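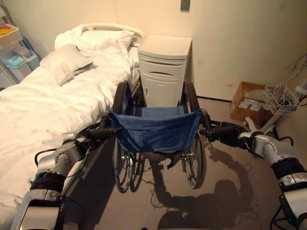
Slide 1. Wheelchair beside a bed.

Good morning. I'm Paloma Crenshaw, and I run discharge planning at Sendholm. My slot is on Thursday afternoons going wrong, and what we changed.

Slide 2. Where we started
We looked at 827 discharges. The doctor's order usually came before lunch. The patient usually left after four. I want you to think about those hours from the family's side. They've taken the day off work and they're paying for parking.

Pause here. Ask who has waited with a parent. Hands up.

Slide 3. What the wait was made of
Pharmacy was the biggest piece. Next was the ride home. Third was paperwork that sat in a tray until the evening clerk came on. Go through the chart from left to right and don't read out the labels.

Slide 4. The 8 a.m. list
The charge nurse writes down everyone likely to leave that day. Pharmacy gets the list first, then transport. It's one sheet of paper. We tried it in Uver, the scheduling software, and went back to paper after a month. If someone asks about Uver, say we may try again in May.

Slide 5. Talking to the family the day before
Three questions: Who is driving? Are there stairs? Who will be home tonight? Paloma Tillman wrote the script and it's in your handout. Tell the Achterberg story: the son drove 400 miles and the house key was with a neighbor on vacation. Keep it under a minute.

Slide 6. Cost
We spent $3,000, nearly all of it on printing and staff time for training. Gramness, our sister hospital, spent less and used our forms.

Slide 7. What still doesn't work
Weekends. Oxygen deliveries. Patients going to a nursing facility, where the bed can fall through at the last minute. Be plain about this one and leave time for it.

Slide 8. Questions
Handouts are by the door. Paloma T. will take the pharmacy questions.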